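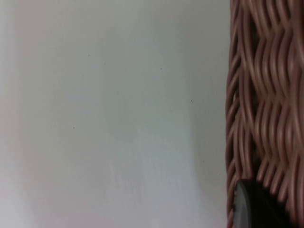

Danica Zeman said the term sheet was fine except for page nine, and that she would not sign anything with page nine in it.

Valter Amaral turned to page nine. It gave the university at Clerkthorpe the right to take back the license if Sollen missed two milestones in a row.

"Every license we write has that," he said.

"Then write one that doesn't."

He had worked in the transfer office for six years and had closed 109 licenses. Most were for software, and most had earned nothing. Sollen made a coating that kept salt off bridge cables. Danica had worked it out in the basement of the engineering building while she was supposed to be finishing her thesis on something else.

"What happens if you miss three?" he asked.

"We miss three. The tests take as long as they take. Wundska waited 873 days for one permit, and they had lawyers."

Valter wrote the number in the margin. The fund wanted the papers back by June, and his director, Radu Avram, wanted them sooner than that. Radu had already told the dean it was done.

"I could give you a cure period," Valter said. "You miss, you get six months to catch up."

"A year."

"I'd have to ask."

"So ask."

He went into the hall and called Radu, who was at lunch and chewing. Radu said nine months. Valter came back and told her a year.

She signed the other pages while he retyped that one. The printer was slow. When it finished she read the new page twice, moving her pen under each line, and asked him how to spell his last name.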